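Speaker notes – Do open offices make us talk more? Keltham meetup, 10 minute slot

Start with the Nandero survey. 834 replies, all from people who had already picked the open floor. Ask the room who they think didn't reply. Wait for it.

Slide 2. The vendor line is that walls kill conversation. Fine, but which conversation? At Bastos the walls came down and headsets went up within two weeks. I'd like to see someone sell that as teamwork.
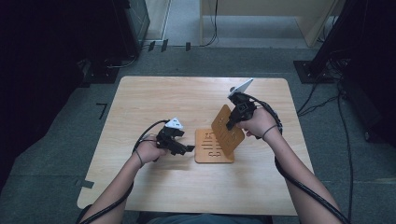
Page last changed: December, 19:10

Slide 3. Skendetti claims fewer emails after the move. They also changed their email system the same month. Don't be rude about it, just put both dates up and shut up.

Slide 4. What I'd accept as proof: same teams, before and after, measured by someone with no desks to sell. I have found none so far – if anyone has one, send it.

Skip slide 5 if we're running late. Rent per head goes in questions, they always ask.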